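Tiven Sewing School
Home | Classes | Open Studio | About Us | Contact

About Us

Tiven is a small sewing school for adults who want to make, fix and change the clothes they wear every day. We teach beginners, people who learned once and forgot, and people who have a machine in the closet and a vague plan to do something with it. You're all welcome!
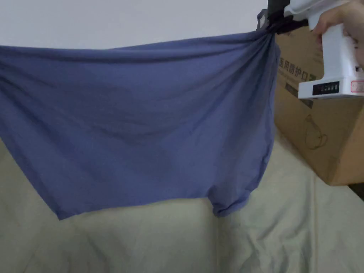 MABLI PROSSER

I started Tiven at my kitchen table with three students, one good iron and a cutting mat that had already lived a full life. I had spent years in a workroom doing alterations, mostly hems and zippers, and friends kept asking me to show them how instead of just doing it for them. So I did, on weeknights, and then their friends wanted to come too, and by the second winter we were eating dinner standing up in the hallway because there was fabric on everything else.

We now have a proper home on the upper floor of the old Hakala building, over the print shop. It has tall windows on the north side (lovely light for matching thread), long tables at a height that doesn't hurt your back, and a freight elevator that takes its time. More than 70 people came through our classes last year. Some of them made one tote bag and went home happy, and some are now drafting their own pants.

What we teach

Our main course is called First Seams. It runs for five evenings and starts with threading the machine, winding a bobbin and sewing a straight line on paper, with no thread at all. By the last evening you will have a drawstring bag and a simple pair of pajama pants, plus a page of test stitches that I hope you'll keep by your machine forever.

After that, most people pick whatever sounds fun. Knits Without Tears is the one I love teaching most. Everyone is a little scared of stretchy fabric, and then they meet the right needle and a narrow zigzag and there's this wonderful moment where the seam just stretches along with the cloth. We work mainly on T-shirts and soft shorts in that class, because those are the clothes people wear until they fall apart, and they're cheap to practice on.

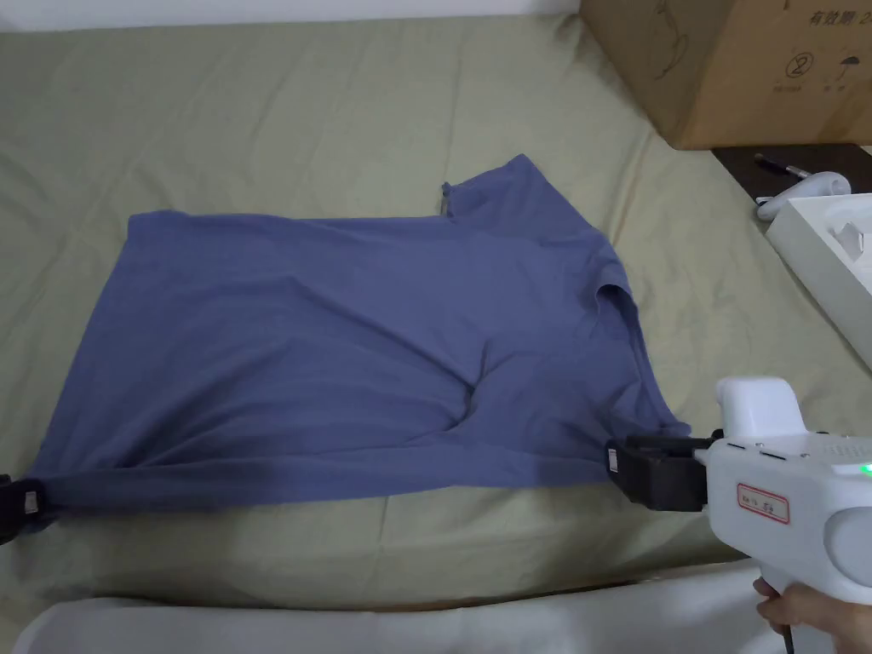 Blue knit T-shirt spread out on a pale green sheet.

Then there's the Mending Table, which is open studio time with a teacher in the room. Bring whatever is torn, saggy, too long or missing a button. We've had backpacks, a tent door, dance costumes, a much-loved stuffed rabbit. I can't promise everything can be saved, but I do like trying.

Pattern Drafting is our longest course, at 17 weeks. It's a real commitment and there is some math, though it's the friendly kind with a ruler. You'll make a skirt block and a bodice block to your own measurements, and you'll learn to move a dart around like it's the most normal thing in the world.

How we work

Classes are small so that a teacher can get to you before the tangle gets worse. Machines are provided, and you can also bring your own, which I'd encourage once you've done the first evening. Learning on the machine you have at home makes a big difference. If it's been sitting for a long time, tell us when you sign up and we'll look it over with you before class starts.

We keep a shelf of fabric ends called the Ulesus shelf, after the mill store that gave us our first boxes of them. Take what you need for practice. If you have clean cotton or jersey at home that you'll never use, drop it off any time we're open.

You don't need to be neat, fast or any particular size. We draft for every body that walks in, and store sizes don't come up much here. Please rip out seams freely. I rip out mine all the time, and I've come to find it pretty relaxing with the radio on.

What's coming up

In June we're starting a summer swap with our neighbors at Nilitz, the knitting studio across the courtyard. Their students will come over to learn hems and facings, and ours will go over there to learn how to cast on and pick up a dropped stitch. I've signed up for the knitting half myself and I am, so far, terrible at it.

We're also adding a morning section of First Seams for people who work nights or have kids in school. It begins at 9:30 and there will be coffee.

Visiting

Come in through the courtyard door and take the stairs, or ring the bell for the elevator and one of us will come down. Open studio is a good time to drop by if you'd like to see the room and meet a teacher before you sign up. For class dates and fees, see the Classes page, or write to us through the Contact page. I read all the messages myself and usually answer in the evening, once the irons are off.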